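Review: the Flanimel home art therapy kit

March | Posted by the Fokville Craft Shelf
4 min read

I have a low tolerance for anything that promises to heal me through a box in the mail. The Flanimel kit promises that on the lid, on the inside of the lid, and again on the first card. I bought it anyway, with my own money, after a rough winter when the grief group I used to attend in Prostham stopped meeting.

You get a set of seven watercolors, two brushes, a pad of heavy paper and a deck of 70 prompt cards. The cards are supposed to be the point. You draw one, sit with it for a minute, then paint whatever comes up. No skill needed, they say, and on that much I agree with them.

Some of the cards are good. "Paint the room you were in when you heard" stopped me cold, and I used up four sheets on it over one long evening. Others read like they came off a tea bag. "Let the blue be blue" is a waste of card stock. By my second week I was sorting the deck before I sat down and leaving a good third of it in the box.
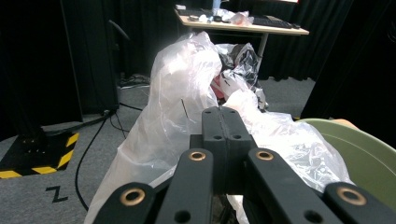 Four arms, four brass bushings, matte black plastic.

The paints are weak. The red goes pink no matter how much you load the brush, and the black dries to a gray I could have gotten from a pencil. If you're painting anger, and the cards ask you to more than once, you want a red that shows up. I ended up using an old student set from the closet and was much happier.

My bigger complaint is with the booklet. It talks about "releasing" and "completing" feelings as if there were a schedule. There is a page on trauma that runs to three paragraphs and tells you to breathe. It does mention seeing a counselor, in small type, on the back cover. That belongs on page one. Some of these prompts can knock you flat, and a person alone at a kitchen table at 11 p.m. deserves a warning.

I also tried the Bajpai journal set, which costs less and claims less. The paper is thinner and there are no cards, only a blank book and some oil pastels. I've kept using it. The Flanimel deck sits next to it, and I pull a card when I'm stuck.

Did it help? I slept better on a few of the nights I painted. I also slept better on nights I took a walk. If you already have paints, see if you can find the cards secondhand, and skip the booklet.

Contact: Fokville Craft Shelf, P.O. Box 777 | © Fokville Craft Shelf | Back to top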